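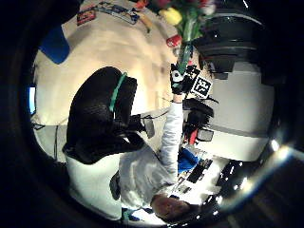

**Figure 1.** Person in a light gray top holding a bouquet that includes a yellow tulip.

## 4.2 Family names and first campaigns

Candidates with a parent in office entered their first race at a younger age than other candidates in the Killport council records. Of the 468 first-time candidates, 31 had a parent who had served on the council or in the state legislature. Nine of these lost their first race and ran again – a higher rate of return than in the full group.

Gallagher and Conneely found the same pattern in Rastedum, where local party offices keep donor lists for many years. We could not test this link in Killport, as donor lists before the change in filing rules were not kept. Section 4.3 turns to the 3199 campaign letters held in the Ó Néill papers.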